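Boltico Disassembly Cell: Progress Report to Flakska, Period 3
June
By Morenike Etim

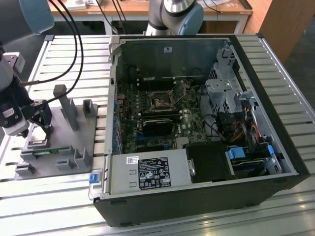 Left arm over the fixture plate, with the open tower alongside on the worktable.

Summary

This report covers software work on the Boltico cell during the third reporting period. The cell is meant to take used desktop computers, remove memory modules and other parts worth reselling, and place them in fixtures for testing. Mechanical work was finished in the last period and no hardware changes were made in this one, apart from the holder blocks described under Fixtures.

Of the four software deliverables in the work plan, three are complete and accepted by us. The fourth, recovery after a failed grasp, is partly working and will run over into the next period. We are asking to move its due date but not for more money.

1. Perception

The perception module finds the parts inside an open case and gives the planner a position and orientation for each one. At the end of the last period it could find the power supply, the drive cage and the motherboard outline. It now also finds memory slots, expansion cards, the CPU socket and loose cable runs.

We labeled 753 images for this, all taken in our own cell. The images cover several makes of tower. We dropped the plan to use synthetic images for the memory slots. Models trained on them did well on clean boards and poorly on real ones, mostly due to glare from the metal parts of the case. Glare remains the most common cause of a wrong slot position. We changed the exposure so that each view is taken twice, once bright and once dark, and the two results are compared. When they disagree by more than the set limit, the part is marked as uncertain and the planner leaves it alone until a second look from the wrist camera.

Cables are handled differently from other parts. The module does not try to model a cable as an object. It marks the area a cable covers and passes that to the planner as space to keep out of. This is crude, and it makes some slots unreachable that a person would reach without trouble. It has also kept the gripper from catching on power wires, which was the main complaint in the last review.

The code is in the shared repository under the name Cunano. It replaces both of the older detection scripts, which should no longer be used.

2. Motion planning

The planner now handles both arms in one process. Before this, each arm had its own planner and the two were kept apart by a fixed wall down the middle of the table. That wall cut right through the case, so neither arm could reach all of it. The new planner checks each path against the current path of the other arm and makes the second one wait if they come too close.

Planning for a single pick now takes 4 seconds at worst on the cell computer. Most of that goes into the last stretch inside the case, where there is little clearance between the drive cage and the board. We tried storing approach paths for common case layouts and reusing them. This helped with cases we had seen before and did nothing for the rest, so it is turned off by default. It can be turned on in the settings file if Flakska wants to run a batch of identical machines.

One problem is still open. When a case is placed at an angle to the table, the planner sometimes picks an approach that is legal but very long, with the elbow swinging over the fixture plate. No contact has been made with the plate, but we do not want arms passing over it while modules are seated there. We have added a cost for that region and are tuning it.

3. Control

Pulling a memory module needs a straight lift along the slot direction after the latches are open. The old controller followed a fixed path and stopped if the force went over a limit. It stopped too often. The new one is compliant sideways and stiff along the lift, so the module can settle against the slot walls without the arm fighting it.

Placing the module in the fixture uses the same controller in reverse, with a short search motion if the edge of the module does not drop into the holder on the first try. The search follows a small spiral and gives up after a set distance. When it gives up, the arm backs off and holds the module clear of the plate until an operator responds.

We ran 62 full transfers from case to fixture with the final version of the controller. A transfer counts only if the module is seated and the arm has returned to its rest pose without help. Three did not finish. In two of them the module was gripped too close to one end and tilted during the lift. In the third the arm stopped on a joint limit, which has since been fixed in the planner. The raw logs for all runs have been uploaded with this report, including the failed ones.

The joint limit fault was found on a Saturday run that was left going with only one person on site. We now require two people for any run with both arms powered. This slows testing somewhat and we have allowed for it in the schedule below.

4. Recovery after a failed grasp

This is the late item. The work plan calls for the system to notice a failed grasp, work out what state the part is in, and either try again or set it aside.

Noticing the failure works. The gripper opening is compared with the expected thickness of the part, and the wrist camera confirms whether anything is held. Trying again works when the module is still fully in its slot. What does not work yet is the case in between, where one end is out and the other is still held by a latch. Perception often reports such a module as seated, and the planner then sends the gripper to a place where the edge is no longer within reach.

We underestimated this. The plan treated it as a matter of adding a few rules to the task sequence, but it needs the detector to report the tilt of the module, and we have few images of half-removed modules to train on. Collecting them is under way. Until it is ready, the system stops and asks for an operator whenever a retry fails once.

5. Operator tools

The operator screen was rebuilt. It shows the current task step, the part being handled and the reason for any stop in plain words. Earlier versions showed a fault number that had to be looked up in a table. Operators can now skip a part, ask for a new scan or end the job from the same page.

We also added replay. Any run can be loaded and stepped through with the camera views, the planned path and the measured forces lined up in time. This took longer than expected to build, mainly because the two arm controllers keep their own clocks and drift apart over a long run. It has paid for itself in debugging time already, and the tilt failures above were diagnosed entirely from replay.

A short guide to the screen and the replay tool is in the documentation folder. It has not been checked by anyone outside the team, and we would welcome comments from Flakska staff when they visit.

6. Fixtures

The fixture plate is described in software by a single file that lists each holder block, its position and the type of part it takes. Changing the layout used to mean editing the task code. Now the file is edited and the arm touches off on a reference point to confirm that the plate has not moved. The holder blocks were remade for this period with more height, so that the fingers can release a module without coming close to the plate.

7. Risks

The supplier of the arm interface library, Stöcker, has told us that the version we use will stop getting updates. Moving to the new version changes how speed limits are set, and it will mean repeating our safety checks. We would like to do this early in the next period, before recovery work is finished, so that the final tests are only run once.

The second risk is variety. All results in this report come from tower cases laid on their side with the panel already off. Small form factor machines have not been tried. They are in the work plan for the last period, and the tighter space may force us to go back to the cable keep-out method.

8. Spending

Spending is within the approved budget for the period. Money set aside for synthetic image tools was not used, and we propose to put it toward labeling the half-removed module images. No change to the total is requested.

9. Plan for the next period

Work will go in this order:

Move to the new arm interface library and repeat the safety checks.
Finish tilt detection and connect it to the recovery sequence.
Tune the path cost over the fixture plate.
Repeat the transfer test with recovery turned on, using machines the detector has not been trained on.

Decision needed from Flakska: approval to move the recovery deliverable to the end of the next period, and approval to use the synthetic image money for labeling. We need an answer on the second item first, as the labeling work is booked by the month.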